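Dobra de Têxteis Domésticos Admasu – ficha de dados

Versão: 11
Manutenção: Abrehet Habte, Liya Gidey
Idioma das anotações: português

Resumo

O conjunto reúne registos de dobra de peças têxteis de uso doméstico: panos de cozinha, camisolas, fronhas e toalhas de mão. Cada registo corresponde a uma peça e a uma sequência de dobra, do estado aberto à pilha final. A versão atual contém 427 registos, recolhidos em duas salas do edifício Usmont.

Conteúdo

registos/ – uma pasta por peça, com imagens e ficheiro de notas
pecas.csv – identificador, tipo, cor dominante, medidas com a peça aberta
dobras.csv – tipo de dobra, ordem dos vincos, número de camadas
exclusoes.txt – identificadores retirados e motivo

Convenções de dobra

A dobra em metades sucessivas é o valor por omissão. A dobra em terços aplica-se apenas a toalhas e fica assinalada com T no campo tipo_dobra. Uma camada conta-se sempre na margem mais espessa. Os vincos acidentais anotam-se em separado e não alteram o número de camadas. As medidas são tomadas em centímetros, sem esticar o tecido.

A cor é atribuída a partir de uma lista fechada de 18 termos. Sombras e zonas de brilho não contam: uma peça vermelha continua a ser "vermelho", mesmo que as dobras iluminadas puxem para o coral.
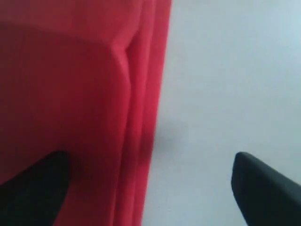 O campo margem aceita três valores: alinhada, desfasada e indeterminada. Usa-se "indeterminada" sempre que o contorno exterior não esteja nítido; o anotador não deve inferir o alinhamento a partir de outra imagem do mesmo registo.

Limitações conhecidas

As peças lisas estão sobrerrepresentadas. Cerca de 200 registos não têm composição do tecido, por falta de etiqueta legível. As fronhas da série Clokimeck foram medidas já dobradas e não devem ser comparadas com as restantes.

Alterações

Em novembro foi revisto o campo margem (Sumeya Teshome) e corrigida a ordem dos vincos nas toalhas. Falta rever as camisolas de manga comprida.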